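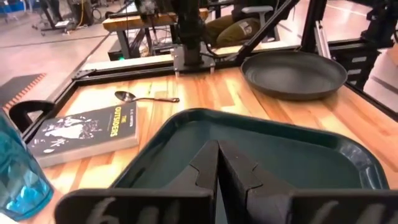

## 4. Clearing a Mixed Table

### 4.1 Rationale

Studies of household clearing have mostly used tables set for a meal. Everything on such a table has the same destination, or one of two, and the only real decision is the order of removal. The tables that people clear during an ordinary afternoon are different. A paperback lies next to a spoon, a pan has been put down near a cup, and a tray that was brought in to carry something has stayed where it was left. Such a table has no single endpoint. The person clearing it must decide what belongs together, what goes on the tray, and what is better carried by hand.

In Section 3 we reported sorting judgments made from printed cards. Participants were consistent: cup, spoon and pan were grouped as kitchen things, the book was placed apart, and the tray was placed with the kitchen things by most participants and alone by the rest. The present section asks whether the same grouping appears when people handle the objects. We expected that it would appear in the destinations people chose but would be weaker in the order of removal, where reach and bulk also matter.

### 4.2 Materials

The core set was made up of five objects: a serving tray, a paperback book, a metal spoon, a pan and a cup. Figure 4 gives one layout of this set. The tray is dark green, with rounded corners and a raised rim, and was always put out empty. The book is a copy of *The Outsiders* with a dark grey cover. The cup is a translucent turquoise blue. The tabletop is built from strips of light wood in several tones, and no cloth or placemats were used.

The tray was selected after a short pilot. Flat boards without a rim were rejected by pilot participants for anything that might slide, and they carried the spoon by hand in almost every case. With a raised rim this reluctance disappeared. A deeper basket was also tried and dropped, as participants used it for everything without apparent thought, including the tray substitute that we had placed on the table next to it.

The book was chosen for a practical reason. A hardcover used in the pilot was heavy enough that several people treated it as a base and stacked other items on it. The paperback was seldom used this way. We asked participants after the final session whether they had read it. Most had, many of them in school, and this had no visible relation to how they handled it.

Layouts followed three rules. The tray lay flat and within reach of a seated person. The spoon and the book were placed close together, so that picking up one required some attention to the other. The pan and the cup were never placed on the tray. Within these rules the positions varied, and the front cover of the book faced up in all layouts so that its orientation could be coded from the title.

Three destinations were provided: a counter with a sink, an open shelf at chest height, and a low side table. None was labeled. The counter was closest to the table and the shelf was farthest away. The side table stood between them and was left bare at the start of every session.

### 4.3 Participants and Procedure

We recruited 30 adults through a notice at the Gultlow community kitchen and by word of mouth. All lived in a household with at least one other person. Some returned for a second session with a different layout, giving 50 sessions in total. Six were excluded: in four the participant stopped to ask for instructions after the first object had been lifted, and in two a layout rule had been broken during setup. The analysis below uses the remaining 44.

Sessions were run in August, in the same room, with the blinds half lowered to limit glare on the tabletop. The participant sat at the table for two minutes and read a page of unrelated text. The experimenter then said, "Please clear the table the way you would at home," and left the room. There was no time limit. Participants ended the session by opening the door.

The wording was settled after some disagreement among the authors. An earlier version, "Please tidy up," led pilot participants to straighten objects without removing them. One squared the book against the table edge, laid the spoon parallel to it and declared the job finished. This is a reasonable reading of the request, and we return to it in Section 6.

### 4.4 Coding

Every session was coded for order of removal, destination, means of transport (hand, tray or stack) and number of trips. A trip was defined as any walk from the table to a destination with at least one object. Walks made empty-handed were noted but not counted.

Two coders, Ye-ji Ma and Omid Ghaffari, worked independently from the session records. Destination and means of transport gave few disagreements. Order was harder, as two objects were often lifted together. These were scored as tied when both left the table surface before either hand moved away from it. Remaining disagreements were settled by Seon-mi Jang, who had not taken part in the sessions.

We did not code gaze. We also did not code handling at the destination beyond the placement itself, although several participants rinsed the spoon or turned the cup upside down on the counter. These actions are mentioned where they bear on the reading of the results.

### 4.5 Results

**Trips.** Participants made nearly 100 trips across the retained sessions. Most cleared the table in two. The usual pattern was one trip to the counter with the kitchen things and one to the shelf or the side table with the book. Sessions with a single trip were of two kinds: either all objects were taken to the counter, or the participant walked from counter to shelf in one circuit with the book held under the arm. The second kind was more common among returning participants, who may have remembered where the destinations were.

**Use of the tray.** The tray served as a carrier in most sessions. In the others it was treated as one more object to put away, and it was then nearly always removed last. The two uses were clearly separated in time. Participants who used the tray as a carrier put the first object on it within a few seconds of standing up, and no participant started using it after having carried two or more objects by hand.

The cup and the spoon were the objects most often placed on the tray, generally in that order. Some participants stood the spoon in the cup, which freed one hand and kept the spoon from sliding. The pan was divided. About half of those using the tray put the pan on it, and the others held the pan by hand and balanced the tray on the other arm, or made a separate trip. In the closing interview the second group mentioned weight, and a few spoke of scratching the tray.

**The book.** The book was the first object moved in many sessions, but it was often not removed at that point. Participants lifted it, set it down again nearer the table edge, and then turned to the cup or the spoon. We call this *setting aside*. It was more frequent where the spoon lay directly behind the book, so that reaching for the spoon meant reaching over the cover. Setting aside was scored separately from removal and does not enter the order analysis.

Only a few participants put the book on the tray, and all of them did so before placing anything else there. When the cup was already on the tray, the book was carried by hand without exception. Destinations were split between the shelf and the side table. Those who chose the side table tended to say that the book was still being read, although nothing in the instructions or in the layout suggested this.

**Agreement with the card sort.** Destinations agreed closely with the groups in Section 3. Cup, spoon and pan were kept together in nearly every session, at the counter. The tray joined them more often than the cards had predicted. Order of removal agreed less well. The pan in particular was removed early when it stood near the front of the table and late otherwise, whatever had been done with the cup and spoon.

### 4.6 Discussion

The results support a simple account in which category decides where an object goes, and position and bulk decide when. The tray complicates this account. On the cards it was an object with a category of its own. On the table it was first a means of carrying, and its final place followed from the load: it ended up at the counter with the things that had been on it. A participant who had placed the tray apart in the card sort gave no sign of noticing the difference when it was left on the counter among the dishes.

Setting aside deserves more attention than it has received. In the scheme of Koo and Ki, used in the earlier Kostero study, any first contact is scored as the start of removal. Under that scheme the book would rank first in our data by a wide margin, and one would conclude that people clear non-kitchen things before kitchen things. With setting aside scored separately, the effect is much smaller. We suggest that the distinction be kept in later work, at least where objects lie close enough together to obstruct each other.

Two limits should be noted. The participant had not used any of the objects before clearing them, and a cup one has drunk from may be handled differently from a cup found on a table. The set was also small. With more objects the tray would fill, and the choice of what to leave off it would become part of the task. The Vilela layouts, described in Section 5, were designed with this second point in mind - they keep the same tray and table and add items of linen and stationery.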